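# [Club] Proyecto de agosto: destapar y tapar el bote. Hilo de quejas y avances

**tuercafloja** escribió:

Abro hilo nuevo porque el anterior ya iba por la discusión de las camisetas y no había quien encontrara nada.

Resumen para los que faltasteis el martes: el club se presenta a la muestra de Triltbridge con la tarea del bote. Dos pinzas, un bote, una tapa. Parece una tontería hasta que lo intentas. El reglamento pide 700 demostraciones por equipo como mínimo y nosotros llevamos 81, contando las de aquel día en que grabamos media tarde con la pinza izquierda sin calibrar. O sea, que llevamos menos.

Se admiten propuestas. Cambiar de tarea no es una propuesta.

---

**pando_9** escribió:

Propongo cambiar de tarea.

Va en serio. El equipo de Bridgate va a doblar trapos. Un trapo mal doblado sigue siendo un trapo. Una tapa mal puesta es una tapa en el suelo.

---

**mediacorchea** escribió:

Los trapos son mucho peores, pando. El año pasado en Testitz hubo un equipo que se pasó la final alisando una servilleta. Se lo tomaron con dignidad, pero perdieron.

Lo que sí revisaría es la posición inicial. Cada uno coloca las cosas como le da la gana y luego queremos que el modelo aprenda algo. Yo dejaría el bote siempre en el centro y variaría solo la tapa.

---

**tuercafloja** escribió:

No estoy de acuerdo. Si el bote está siempre en el centro, el modelo aprende que el mundo tiene un bote en el centro. El jurado lo mueve diez centímetros y a casa.

---

**mediacorchea** escribió:

Primero que funcione en el centro. Luego ya presumimos.

---

**lagarto_en_bata** escribió:

Perdonad, soy nuevo. ¿Por qué grabamos con las pinzas en la mano y no moviendo los brazos directamente? En el taller de Lagman lo hacen con los brazos y queda más espectacular.

---

**pando_9** escribió:

Queda espectacular y tardan una eternidad por toma. Con la pinza en la mano grabas deprisa, y el único motor que se cansa es tu muñeca.

Consejo de veterano: pásate el cable por donde no te estorbe antes de darle a grabar. A mí se me enganchó en la manga en plena toma y esa demostración la tuve que borrar. Una lástima, era artística.

---

**tuercafloja** escribió:

Bueno, vamos al grano. Mi propuesta es dividir las tomas en bloques según cómo empieza la tapa: tumbada a un lado, puesta encima o de pie contra el bote. Para el tercer bloque, que es el que nadie quiere grabar, dejo esta salida como referencia. El disco está apoyado por detrás, asomando por encima del collar color corcho, y las dos pinzas esperan una a cada lado con los dedos hacia dentro. Los que entráis a saco con la derecha, fijaos en que desde ahí la tapa os queda detrás del bote. Hay que pensarse por dónde llegar sin tumbar nada.

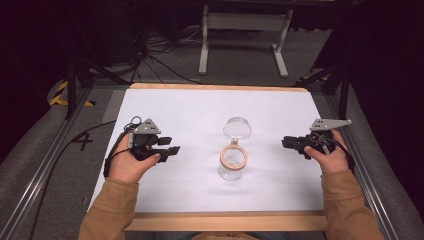 ---

**lagarto_en_bata** escribió:

¿Y no será un problema que las dos cosas sean transparentes? Sobre la superficie blanca a mí mismo me cuesta verle el borde a la tapa.

---

**mediacorchea** escribió:

Bienvenido al club, lagarto. Acabas de resumir tres reuniones.

Yo pediría un fondo oscuro, o por lo menos alternar. Y ya que estamos: en esa salida el bote está en el centro. Lo dejo caer.

---

**tuercafloja** escribió:

En el centro PARA ESE BLOQUE. En los otros se mueve. Lo del fondo lo pregunto, pero el reglamento habla de «superficie clara» y no sé si cuela.

---

**pando_9** escribió:

Acepto los bloques con una condición: que quien tumbe el bote siga grabando. Las recuperaciones también sirven, y a algunos nos iban a salir de todas formas.

---

**mediacorchea** escribió:

Las recuperaciones, en carpeta aparte. No pienso entrenar nada con tus recuperaciones mezcladas.

---

**tuercafloja** escribió:

Carpeta aparte, hecho. Turnos de 10 tomas por persona y se cambia. Apuntaos en la hoja, y el que ponga «me da igual» va directo al bloque tres.

---

**pando_9** escribió:

Me da igual.

Espera, no.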